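About Drollum

Drollum is a small tabletop workroom and school where people learn to lay things out well. Trays, place settings, craft kits, gift boxes, shop counters, sorting tables: if it goes on a flat surface and somebody has to find it, reach it or enjoy looking at it, we love to work on it! We teach short courses, we run open table days, and we prepare layouts for small businesses that don't have the room or the patience to try them out themselves.

How we started

Ashraf Ramadan spent years setting up buffets and tea service for other people's parties, and he got into the habit of planning each one on his kitchen table the night before. He would put down paper, tape off some squares, and move plates and trays from square to square until the whole thing felt easy to use. Friends began asking him to do theirs. Then friends of friends asked, and one of them ran a stationery shop and wanted help with her counter, and that was a whole new kind of puzzle (small things, lots of them, and customers who pick everything up and put it back somewhere else).

The kitchen table gave up before Ashraf did. Drollum opened its own room in May, in the old ground floor of the Abou Zeid building, with two tables and a closet. The tables are still the heart of the place. The closet is now mostly trays.

What we do with tape and paper

Every course begins with covering a table. We use plain matte paper in a brownish gray, the dullest color on the roll, and we're very fond of it. Wood looks good on it, white china looks good on it, and it doesn't throw the light back in your face when you've been bending over it for an hour. Pull it tight, smooth from the middle out, fold it under. New students usually want to hurry this part. By the second session they're fussing over the corners more than we do.

Then comes the grid. Blue painter's tape, long lines first, then the cross lines, until the table is divided into big cells, square or near enough. We like big cells. A small grid makes people line things up for the sake of it, and a big one leaves room to think. Painter's tape comes up cleanly and goes down again as often as you like, so a line that's in the wrong place can be moved in a few seconds, and we move them all the time.

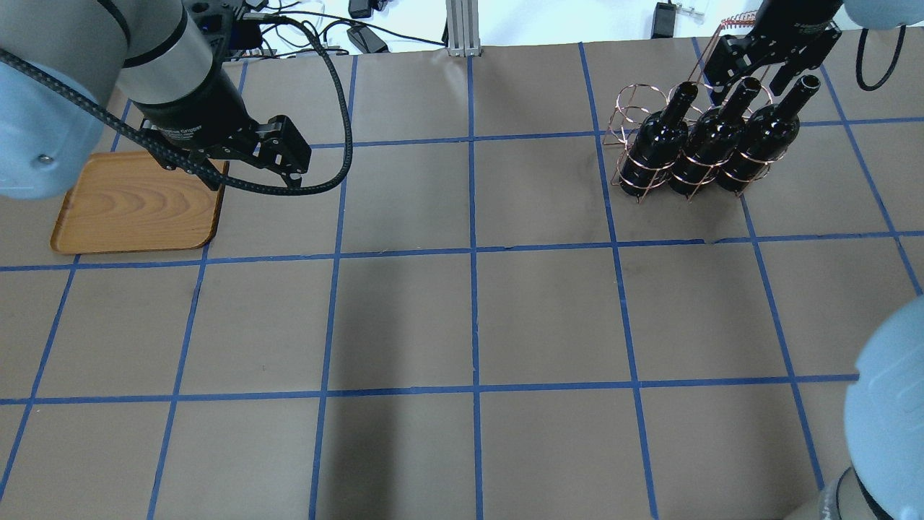
Once the lines are down we give everyone one thing to place. One! People arrive with bags of cups and ribbons and little bowls, and it's hard to ask them to leave it all under the bench, but a single tray teaches more in ten minutes than a full table does in an afternoon. Where does your hand go first? Does it belong inside a cell, or does it want to sit over a line? Walk to the other side and look again. Sit down and look again. Then a second thing goes on, and the conversation around the table gets louder.

The trays themselves

We have opinions about trays and we're happy to share them. Our favorites are wooden, rectangular, with rounded corners and a low rim. The low rim matters a great deal to us. You can slide a napkin or a card off it without tipping anything, and whatever is on the tray shows from across the room. A warm orange-brown wood with lots of swirl in the grain will cheer up even a plain set of cups, so go easy on patterned things next to it.

We keep several shapes in the closet for students to borrow, and we encourage people to bring the tray they really use at home, chips and all. Some of our best sessions have been built on somebody's battered old breakfast tray.

Courses and table days

First Table is where most people begin. It runs for two sessions and covers paper, tape, single objects and small groups. You'll go home with a roll of tape and a layout you worked out yourself, sketched on squared paper so you can set it up again.

Counters and Shelves is for people who sell things. Bring your actual stock if you can carry it. We tape out the real size of your counter on our table and work inside the outline, and it's wonderful to watch someone find an extra foot of space they've been piling receipts on for years.

Party Table is Ashraf's course and it's the noisy one. It's all about food and drink for a crowd: where the plates start, where the line bends, where people stop to talk and block the spoons. He teaches it with empty dishes first and labeled scraps of paper for the food, and he has been known to act out the part of the slow guest.

Open table days have no teacher and no plan. Book a table, use our paper and tape, ask whoever is next to you what they think. Kids are welcome with a grown-up. A session at an open table lasts 60 minutes, and you can take two in a row if nobody is waiting.

Work for shops and events

We also plan layouts for customers who'd like it done for them. The Pitton bakery had us try out its Saturday pastry counter, and the Bera reading room asked for a welcome table that could be packed into one box and set up again by anybody on duty. For jobs like these we lay everything out at full size, change it around until we're pleased, and write up the result as a one-page plan with the cells numbered. In March 2021 we went back through our notebooks and found we had taped and sketched 2947 layouts, counting students' work along with our own. Plenty of them are the same table with the teapot moved over, and we kept those too.

If you have a table that isn't working, tell us its length and width and what has to go on it. A quick drawing is great, even a bad one. We'll write back with a few questions, and if we can help with a bit of advice by mail, we'll do that and there's no charge.

Finding us

Drollum is at 46 Abou Zeid Court, ground floor, through the green door beside the bicycle rack. Ring and wait a moment, because we may have tape in both hands. There is a step at the front and a level entrance around the side, and we'll gladly open that one for you.

Wear sleeves you can push up. Coffee and tea are on the shelf by the window, and drinks stay on the shelf while there's clean paper on the tables.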